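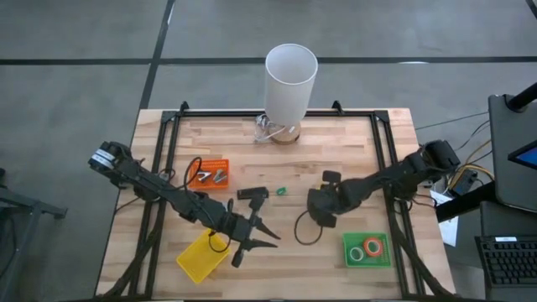
Opinion > Technology > Open days

Go and stand next to a slow robot

24 comments | 99 shares

I went to the spring open day at Plamden expecting to be home by lunch. I stayed until they started stacking the chairs, and I've been pestering friends about it ever since, so I may as well pester a few more people in print.

Plamden is a small automation workshop on the old Gaillard mill site. Once a year, in March, they unlock the doors and let anyone in. There's the usual table of cookies and a sign-in sheet, and then you're free to wander among the benches and ask whatever you like. The sheet had 1,574 names on it going back over the years, and mine is now one of them.

The bench I couldn't leave was the one they call Fleklow. Two black arms face each other across a wooden worktop, each with a gripper at the end, and between them are colored plastic trays and a few ordinary things to pick up. Rolls of tape in a green tray, a couple of little metal pieces in an orange one. A table lamp with a white shade stands at the back, and it makes the whole setup look like somebody's desk at home. I loved that lamp.

The job was sorting. Pick something up, carry it over, put it in the right tray, go back for the next one. My first thought was that I could do it in a few seconds with one hand. My second thought, maybe ten minutes later, was that I had never once noticed how I do it. When the arm came down over a roll of tape and closed a bit too far to one side, the roll tipped and slid, and everyone around the bench leaned the same way, like people watching a putt. Then it tried again and got it, and a boy in front of me yelled so loudly that the people at the next bench turned around!

I've seen plenty of robot videos. They're cut tight, they have music on them, and the machine always wins. I come away from them a little impressed and a little suspicious. At Plamden I watched some 30 tries in a row, at normal speed, with the misses left in, and I came away knowing something. I know now that a soft or round thing is harder than a square one. I know that the cable has to go somewhere, and that where it goes matters a lot. I know that a tray moved by the width of a thumb can be a new problem. The two people running the bench told us all of this without any fuss, and when they didn't know an answer they said so and argued about it with each other in front of us (this was one of my favorite parts of the day).

So my opinion, for whatever it's worth, is that every company building these machines should hold a day like this, and should show the unfinished bench. Keep the polished one in the lobby if you must. People are being asked to have views about automation, to vote on it and retrain for it and worry about it at night, and most of us have never stood three feet from the thing. It's hard to have a sensible fear of something you've only seen in a commercial. It's hard to have a sensible hope about it, too.

I'm aware of the other side. A friend who works in a warehouse told me that an open day is a nice way to get people cheering for the machine that wants their shift. She has a point, and I didn't hear anyone at Plamden talk about jobs unless a visitor brought it up first. Next year I'd like a chair and an hour set aside for exactly that talk, with people from the floor of a real packing room in it. Still, she asked me more questions about the grippers than anyone else has, and she's coming with me next time.

Sturkard, the bigger outfit across the river, has a visitor center with a glass wall and a gift shop. I've been there twice. Everything behind the glass works, and I couldn't tell you a single thing I learned. You can't ask a glass wall why the arm stopped.

At Fleklow I asked why the arm had stopped. It took them a while to work it out, and they let me look over their shoulders while they did. If there's a workshop near you with a door that opens once a year, please go, and get there early, and find the slowest machine in the building. The cookies at Plamden run out by about two.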